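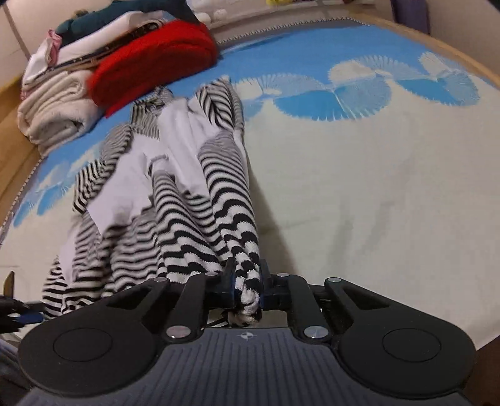
Fig. 1. Striped knit on a printed sheet. Compare the bands in the knit with the fan-shaped motifs underneath.

Week 2: Stripes, Repeats and How Pattern Gets into Cloth

Welcome back! Last week was all fiber and yarn, and now we get to the part I've been looking forward to since August. Pattern can enter a cloth at three different stages, and once you learn to spot them you will never look at a shop rail the same way again.

1. Color in the yarn

The yarn is dyed first and the pattern grows as the cloth is made. Horizontal stripes are the easiest thing in the world for a knitter: work a few rows in one color, change, work a few more. The stripe follows the row, so when the fabric bends or twists, the stripe goes with it (try it with a sock). Vertical stripes in knitting are a lot more work, and we'll see why when Grażyna Nowakowski brings her hand-operated machine on Monday.

In weaving it's the other way around for many people – lengthwise stripes are set up once, in the warp, and then they simply keep coming.

2. Color on the cloth

Printing. The cloth is finished and plain, and the pattern is laid on top. Here the word to know is repeat: the distance before the design starts over. A small repeat reads as texture from across the room. A large one reads as a picture, and it needs space, so big motifs do so well on bedding and curtains and can look chopped up on a child's shirt.

Look for how the designer hides the join. In a half-drop repeat, each column slides down by half the height of the motif, and your eye stops finding the grid. Fans, clouds and scales are lovely for this, as their curves tuck into each other.

3. Color after making

Dip dyeing, tie-dyeing, painting. Short mention only today. Marianna Ostrowski's indigo workshop covers it properly in week six.

A quick repeat exercise

Our practice design, Susovura, has a repeat of 20 cm. On a strip 600 cm long you get 30 full repeats. Now suppose you need panels of 46 cm each. You get 2 repeats per panel and 6 cm left over. Where do those 6 cm go? Sketch two answers and bring both.

For next time

Read the Ellwood chapter on stripes, at least as far as the mattress ticking section (it's wonderful). Find one yarn-dyed piece and one printed piece at home and check the back of each. On many prints the back is paler. On a plain striped knit the colors are just as strong on both sides, though the stitches look different.

Graph paper is in the cabinet next to the Desska loom. Questions about the sketches go to Dariusz Żak, and swatch books can be picked up from Aleksandra Szulc before class.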